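Street Accessibility and Local Planning
Session 6 handout: Surveying footways before you set priorities
Tutor: Teresa Marciniak

Reading for this session: chapter 4 of the course pack, and Lenuța Rusu's notes on the Brasby footway survey.

1. Why survey first

A council that repairs footways only when someone complains will spend most of its money where people complain most. Those are not always the streets where wheelchair users, parents with prams or people with poor sight have the greatest trouble. A survey gives every street the same treatment before any money is promised.

2. What to record

For each length of footway: clear width at the narrowest point, crossfall, surface condition, and any fixed obstruction (lamp columns, bins, signposts, café furniture). For each crossing: kerb upstand, ramp gradient, tactile paving and whether it lines up with the ramp opposite.

Brasby recorded 2832 defects along 116 streets. Of these, 1325 were at crossings. Rusu treats a missing dropped kerb as one defect per side, so a crossing with no ramps counts twice. Check how your own authority does it before comparing totals.

3. Scoring

Each defect gets a severity score and a location score. Severity is judged on site. Location depends on what lies within 600 metres: a clinic, a school, a bus stop, a food shop, sheltered housing. The two scores are multiplied — not added — and the list is sorted from the top.

Food shops are often left out of the location score. Rusu argues they should carry the same weight as clinics, as most residents go to one far more often. 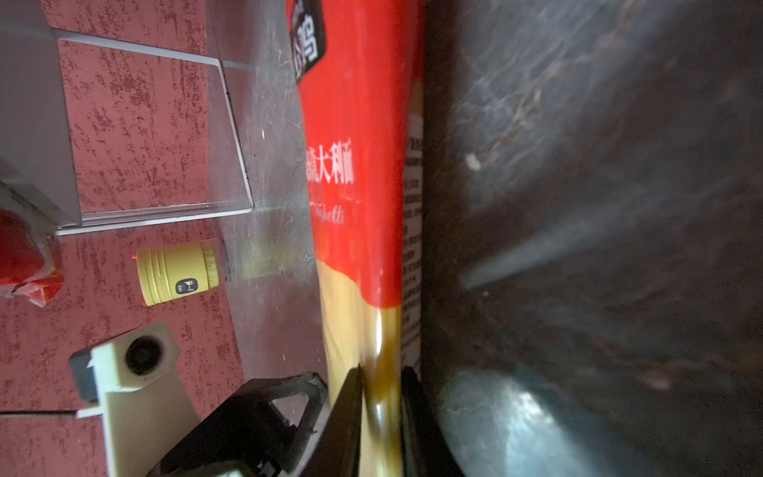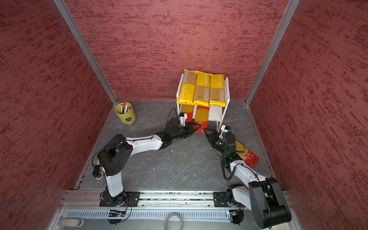
4. From list to programme

A sorted list is not yet a programme of works. Jobs on the same street are normally grouped, and anything due for resurfacing within two years is held back and done then. In Brasby, Mollier Road moved up the list for this reason and Buzatu Lane moved down.

For next time

Survey one street of your choice using the form at the back of the pack. Bring the completed form and a sketch plan showing each defect. Measure widths with a tape — pacing is not accurate enough.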